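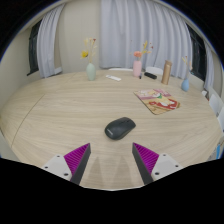
jotholm_facilities
Posted July 4, 2018
Members are asked to comment on the proposed revision to the shared desk policy at the Jotholm office, which serves 48 employees with 34 desks. Under the draft, every desk must be cleared at the end of the working day. Personal papers, chargers and cups are to be placed in a locker. A wireless mouse, such as the black one on the light wood-grain table, may remain in place for the next person. Comments will be accepted through the end of July.

e.illes
I support the locker requirement. I do not support leaving the mouse. Shared input devices were the most frequent complaint when the Hirkonum office adopted the same rule. Each employee should be issued one and should keep it.
Ernő Illés, Office Services

skando_desk
With respect, I disagree with the previous reply. Issuing personal devices means lost receivers and dead batteries — our help desk handled 42 such requests last quarter. Equipment that stays with the desk is easier to maintain.

holovko2
Has the matter of left-handed staff been considered? Several of us bring our own equipment, and the draft does not state whether it may be stored overnight.

jotholm_facilities
Personal equipment may be stored in the locker. Section 3 will be amended to say so.

e.illes
Thank you. My objection to the shared mouse stands, and I ask that it be recorded. Wipes should at least be supplied at each desk.

skando_desk
Agreed on the wipes.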